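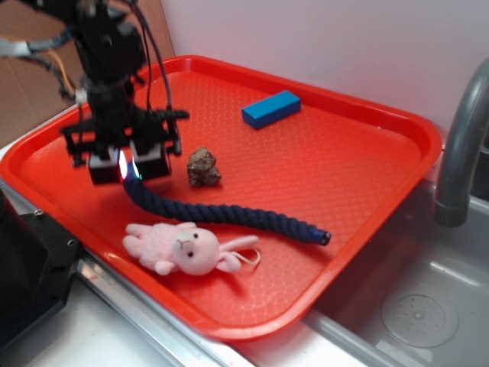 Parallel gripper at a tray with a block, a rock, a rope and a plush toy.

Kalby Countertop Handling Cell: Equipment and Planning Information
By Dorota Pietrzak, Equipment Planning Office
October

The Kalby cell is a single-arm system for handling mixed small objects at counter height. It is supplied to teaching laboratories and test kitchens that need a permanent station but cannot give up a full room. This page is intended for departments preparing a purchase request for the coming budget year.

Standard supply
The base order consists of the arm, a parallel gripper, the mounting hardware, the controller and one set of spare finger plates. Trays and test objects are not part of the order and should be charged to the supplies line. Departments that already hold a Dramside controller may request a credit against the base order, subject to inspection of the unit.

Site requirements
The mount must be fixed to a counter capable of supporting the arm at full reach. A dedicated electrical circuit is required. Stations next to a sink are permitted, but the controller and all power connections must be kept on the dry side of the mount. Plans for such stations are reviewed by Rogelio Abella before the order is released. Please allow around 8 weeks from release to delivery.
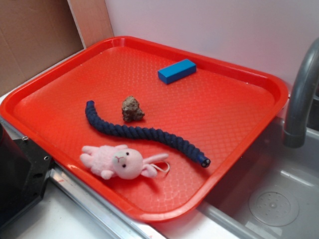
Can the gripper be ordered separately at a later date?
The gripper is available as a separate item, provided the arm is already registered with this office. The lead time is three weeks.

Budgeting
Requests should cover five years of ownership. Annual service is contracted through Sakus and must appear as its own line; it may not be combined with the purchase price. Finger plates and cable sleeves are treated as consumable items. Installation and operator training are included in the first year only. Training for staff appointed after that point is charged to the department.

Requests received without a site plan will be returned. Revised quotations from Antoniadis, the supplying dealer, must carry the same reference number as the original request.

Contact: Heriberto Benavides, Equipment Planning Office, Room 218 | Back to top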